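Planning for Equipment, Session 4: What the Quote Leaves Out
Notes for the Driston evening group

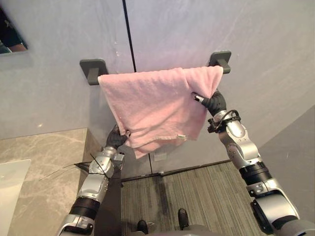

I always start the budget with the job, and only then look at prices. Write down the task in one line, say "straighten a hand towel on a wall rail", and then ask what it needs. Two arms? For a towel on a bar, with a hand at the lower left corner and another up under the right side, I'd say yes, and that doubles a good few lines on your sheet. Gloves over the hands go on the list too, and they're consumables, so put them under running costs – people nearly always file them with the hardware and then wonder where the money went in December!

Now the figures for our Brerkach exercise (have your sheet handy). Forkent quotes £2849 for the wrist spares kit. Temba wants £1112 for the same parts, but delivery and fitting are another £381, and you wait 17 days. Add it all up before you get excited about the cheaper one. What does a robot standing idle for 17 days cost you? I'd want that as its own line.

Cables next. Anything that loops over a joint will wear, so I price a spare set from day one – dull, I know, but do it.

For next time, bring a one-page budget for a single bathroom task, with running costs kept separate.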